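Collis Drip Watering Kit for Pots and Raised Beds
Part 3: Setting up the water line

Before you begin this part, please read Part 2 and check that all pieces are in the box. The kit is made for plants in pots, window boxes and small raised beds. It is not suitable for lawns or for hedges longer than 10 metres.

You will need: scissors or a sharp garden knife, a cup of warm water, a watch or kitchen timer, and a pencil. A second person is useful for the long pieces of tube, but one person can do all of the work.

3.1 Placing the pots

1. Put every pot in the place where it will stay for the season. It is much easier to move a pot now than after the tube is cut.

2. Group the plants by thirst. Tomatoes, hydrangeas and young fruit trees can share one line. Lavender, rosemary and succulents should be on the other line, or watered by hand.

3. Leave a gap of one hand between the pots, so that the air can pass and you can reach the drippers later.

Note: Pots of terracotta dry faster than glazed pots of the same size. If you have both kinds, choose the adjustable drippers (green cap) for the terracotta ones.

3.2 Laying the main tube

1. Unroll the main tube and leave it in the sun for 14 minutes. Cold tube is stiff and wants to go back to its round shape.

2. Begin at the tap end. Lay the tube behind the pots, where people do not walk.

3. Fix the tube with the pegs supplied. Use one peg at each corner and one in the middle of each straight part. On a balcony, use the clips with the flat foot.

4. Let the tube pass the last pot by one hand, then cut it straight. A slanted cut will leak.

5. Dip the tube end in the warm water, count slowly to ten, and push the end plug in until it stops.

Caution: Do not use a flame or a hot air gun to soften the tube. The wall becomes thin and may burst under pressure.

3.3 Connecting to the tap

1. Close the tap fully.

2. Screw the pressure reducer on the tap by hand. The arrow on the reducer must point away from the tap.

3. Check that the flat washer is inside the timer, then screw the timer under the reducer. Do not use pliers.

4. Push the main tube on the timer outlet and tighten the collar.

Caution: Never fit the kit without the pressure reducer. The drippers will come off at full mains pressure.

If you have no outdoor tap, the Lilport adapter (sold separately) allows you to take water from an indoor tap. Ask a plumber if the thread of your tap is old or damaged, and do not leave an indoor connection under pressure when you are away from home.

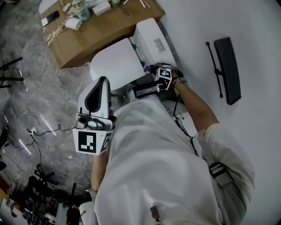

BALCONY AND PATIO WATERING

3.4 Fitting the drippers

1. Mark with the pencil the place on the main tube behind each pot.

2. Make the hole with the punch. Hold it straight and turn it a little while you press. If the hole is in the wrong place, close it with one of the small grey plugs.

3. Push a connector in the hole until you feel a click.

4. Cut a piece of thin tube long enough to reach the middle of the pot without pulling. Join it to the connector.

5. Put the dripper on the other end and set its stake in the compost, halfway between the stem and the edge of the pot. A dripper that touches the stem can cause rot.

For a pot wider than 43 cm, use two drippers on opposite sides. The compost spreads water downwards more than sideways, and one dripper will leave a dry half.

3.5 First flushing and test

1. Take out the end plug and put the tube end in a bucket.

2. Open the tap slowly and let the water run until it is clear. Small pieces of plastic from the cutting will come out with it.

3. Close the tap, put the plug back, and open the tap again.

4. Walk along the line and look at each dripper. You should see separate drops. If you see a jet, the cap is too open. If you see nothing, unscrew the cap, rinse it and try again.

5. After the test, push a finger in the compost of the pot furthest from the tap. It should be moist to the second joint. If it is dry there, make the watering time longer by five minutes and test again the next morning.

3.6 Setting the timer

1. Put in two new AA batteries. Do not mix old and new ones.

2. Turn the left dial to the number of waterings per day. One is enough in spring. In hot weather, pots with vegetables may need two.

3. Turn the right dial to the watering time in minutes. Start with 10.

4. Press the button at 6 o'clock in the morning, or at the hour when you wish the first watering to start. The timer counts from this moment.

Note: Changing the batteries clears the starting hour. Repeat step 4 each time.

From September, reduce the watering little by little. Before the first frost, take off the timer and the reducer, empty the main tube and keep everything in a dry place indoors. Frost damage to the reducer is not covered by the guarantee.

Spare parts

Drippers, green cap, bag of 10: order no. 232
Small grey plugs, flat washers and pegs: ask your shop, or write to Hiwot Tilahun, Spare Parts, Collis, Nadstead. Please write the length of your main tube in the message, so that we send the correct size.

Part 4 explains how to add the liquid feed bottle. Do not connect the bottle before the line has worked for one full week without leaks.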